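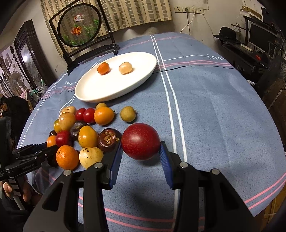 Does a gripper really need a fault book, was what our first visitor from Detholm wanted to know, and could we not just tighten the screw and get on with it? It is still the question we hear most often, usually from people who have come to see the grippers and find us bent over a page of handwriting instead. We think it's a very good question, and most of this page is an attempt at answering it.

About Vultden

Vultden is a small workshop and teaching group in Detholm. We build, mend and test grippers that pick up soft and awkward things, and we run short courses for anyone who wants to learn how it's done. Fruit is our favourite subject. It rolls, it bruises, no two pieces are the same shape, and it is cheap enough that you can get it wrong all afternoon. A glossy round fruit held between two ridged pads looks like the easiest job in the world, and we have learned an enormous amount from how hard it can be!

We teach in groups of 15, with everyone working at the table. You don't need an engineering background. We have had cooks, retired bus drivers, school leavers and one very patient piano tuner, and all of them found faults that we had missed.

The Robles fault

The thing that shaped us most was a failure, and we are happy to talk about it at length. Our second gripper was called Robles. It had two fingers, a small motor and a grip sensor behind one of the pads, and for most of a spring it worked beautifully. Then in July it began to squeeze.

It didn't happen every time, which made it horrible to find. Robles would close on a plum, hold it, lift it, put it down, and do the same again for an hour without a mark. Then it would close and keep closing. The log said the grip was light. The plum said otherwise.

We blamed the software first, as everyone does, and spent two weeks rewriting a part of it that had nothing wrong with it. After that we blamed the motor. In the end we stopped guessing, set up a proper test and ran 2,000 grips on a rubber ball with a separate scale inside it. Robles pressed too hard on 102 of them. Once we had those written down in order we could see that they came in clumps, and the clumps came late in the day, when the workshop was warm.

The sensor cable ran through the joint of one finger. In the heat its sleeve softened a little, the cable shifted, and at one particular angle it was pinched against the bracket. The signal dropped away. Robles read that as "not touching anything yet" and carried on closing, exactly as it had been told to.

So there were two faults, really. The cable was in the wrong place - a ten-minute job to move it. The worse one was ours. We had built a machine that treated silence from its sensor as permission to press harder, and the stop button was at the far end of the bench, where the person holding the fruit couldn't reach it. One of our learners had a finger pinched that month. It was sore and red and fine by the next morning, but it frightened us, and it should have.

What we do now

Every powered gripper we build opens its fingers and stops if the sensor signal goes missing, even for a moment. It's annoying, it drops things, and we wouldn't be without it. Every station has a stop button within reach of whoever is working there, and we check them all before the kettle goes on.

New jobs start by hand. Learners work with hand-held grippers first, so they can feel how much pressure a ripe fruit will take before a motor gets anywhere near it. This has turned into the part of the course people like best - you get quite competitive about mandarins.

Then there is the fault book. Anyone can write in it, the entry goes in before the repair, and we don't ask whose fault it was. Each entry says what the gripper was doing, what it was holding, how warm the room was and what you saw. Guesses go in a separate column. We are now on book 5, and the early ones have juice on them.

Piltia

Our current project is Piltia, a two-fingered gripper meant for sorting mixed fruit by hand size and softness. It has a sensor on each side, and they have to agree. When they don't, Piltia lets go. At the moment it lets go far too often, mostly with small shiny fruit, and we suspect the pads but haven't proved it yet. The ridges may be too wide. We're cutting a finer set and will put the results in the book whichever way they come out.

Visiting us

The workshop is open to visitors on the first afternoon of each month, from two o'clock. You are very welcome to try a gripper, ask about Robles or read the fault books, all of which live on the shelf by the door. Please tie back long hair and leave rings and bracelets in the tray. If you'd like a place on the autumn course, write to us at the workshop and tell us about something you once failed to mend.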